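第3章 棚板の高さを変える・お手入れをする 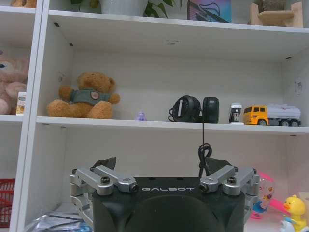

図3-1 おもちゃや小さな日用品を並べた白い棚

このたびはモケオ(Mokeo)収納シリーズをお使いいただき、ありがとうございます。前の章で本体の組み立てと壁への固定がお済みになりましたら、いよいよ棚板の位置を決めてまいりましょう。棚は一度組んだらそのまま、という方も多いのですが、お子さまの成長や季節の入れ替えに合わせて高さを変えていただくと、同じ棚とは思えないほど使いやすくなりますので、ぜひ気軽に試してみてくださいね。

3-1 始める前に

・棚の上のものは、いったんすべて下ろしてください。面倒に感じられるかもしれませんが、載せたまま棚板を動かすと、傾いたときに中身がすべり落ちてけがをするおそれがあります。
・幅150cmの「カノーノ(Canano)」は棚板が長いため、作業は必ず2人で行ってください。
・小さなお子さまやペットは、作業が終わるまで別のお部屋で過ごしてもらうと安心です。

3-2 棚板の高さを変える

1. 動かしたい棚板の手前側を両手で持ち、ゆっくりと真上に持ち上げます。かたいときは、左右を少しずつ交互に浮かせてみてください。
2. 奥側も浮いたら、棚板を手前に引き出し、毛布など柔らかいものの上に置きます。
3. 棚受けピンを穴から抜きます。指で抜けない場合は、付属の樹脂ヘラをピンの根元に差し込んでください。
4. 新しい高さの穴にピンを差し込みます。穴の間隔は37mmです。左右、手前と奥のすべてが同じ高さになっているか、下から数えてお確かめください。
5. ピンのつばが側板にぴったり付くまで押し込みます。
6. 棚板を奥から先に載せ、最後に手前を静かに下ろします。
7. 棚板の四隅を手のひらで軽く押し、がたつきがなければ完了です。

ご注意:本体中央の固定棚は、棚全体を支える大切な部品です。ねじを緩めたり、取り外したりしないでください。

メモ:ピンをなくされた場合は、部品番号149でご注文いただけます。色は白と木目の用意がございますので、ご注文の際にあわせてお知らせください。

3-3 ものを戻すときのコツ

重いものは下の段へ、軽いものは上の段へ、というのが基本です。おもちゃの場合は、毎日遊ぶものをお子さまの胸から下の高さに置いてあげると、出すのも片づけるのもぐっと楽になります。細かなものは、浅いかごにまとめておくと、お掃除のときにもかごごと動かせて便利ですよ。

3-4 ふだんのお手入れ

1. 乾いた柔らかい布で、上の段から順にほこりを拭き取ります。
2. クレヨンや手あかが気になるときは、薄めた中性洗剤を含ませて固く絞った布で拭きます。
3. 水拭きのあと、乾いた布で水気を残さず拭き上げます。

ご注意:シンナー、ベンジン、研磨剤入りの洗剤、メラミンスポンジは、表面のつやを損ないますので使わないでください。

壁固定金具の緩みは、半年に一度を目安に点検をお願いいたします。毎年10月の衣替えのころに、棚の中の整理と一緒に済ませると忘れにくいかと思います。緩みがあれば、第2章の手順で締め直してください。

本章改訂:2024年9月19日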